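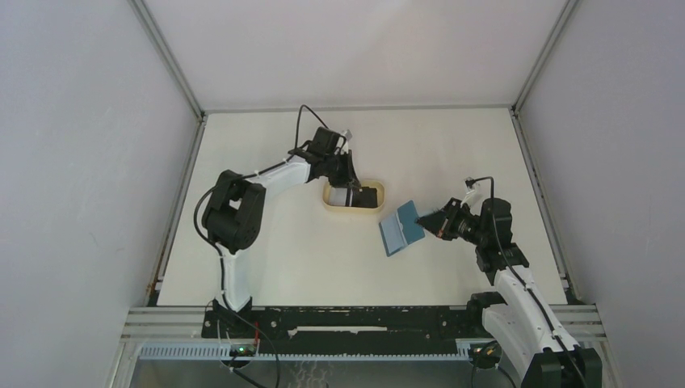

## Part 3: Putting the table booth together

Okay, the tabletop is on its legs and you've had a coffee, so now we get to the walls. I've built the Hokville booth four times (two of those were the same one, long story) and the walls are the part I enjoy most, because it goes from "big white table" to "little room" in no time. What you're going for is a white top closed in on three sides, with a silver aluminum post standing at each back corner and a rail down each side. My walls are light gray and matte, and I'd pick them again in a heartbeat. They do show marks, though, and there's a smudge low on my left one, so wash your hands before you start!

Clear yourself some floor space and have the 170 mm bolts within reach. The short ones in the Chukwu bag are for Part 5, so leave that bag closed for now.

1. Stand the first corner post at the back left of the table and start its bolts by hand. Finger-tight only! You'll want the wiggle room later.
2. Do the same at the back right.
3. Lay the side rails along the left and right edges of the tabletop and slide them back until they touch the posts.
4. Drop the back wall in between the posts. It's 1000 mm wide and kind of floppy on its own, so hold it in the middle and lower it slowly.
5. Slide in the left wall, then the right one. If a wall sticks halfway, pull it out and start over. I pushed once and chipped a corner.
6. Check that both posts are plumb, then go around and tighten all 12 bolts, a bit at a time, switching sides as you go.

**Note:** The front stays open. There's no fourth wall missing from your box (I dug through the packing foam for a good ten minutes looking for mine).

**Caution:** Don't lift the table by the walls or the rails once it's together. Grab it under the top, with one person on each end.

### Setting out the tray

I like an oval tray with a low rounded rim, something cream or pale beige so you can find it against the white. Put it near the center, toward the back, and leave at least 310 mm clear in front of it. The Uno tray from the starter kit works great, but so does any tray you've already got in the kitchen.

- Wipe the top with a barely damp cloth before the tray goes down.
- Mark its spot with a dot of pencil if you move it a lot.
- Skip the Wilevent spray on the walls. It left mine shiny in patches, and I had to go over them twice with plain water to get the matte look back.

Lighting comes next, in Part 4. Keep the hex key out, you'll need it again.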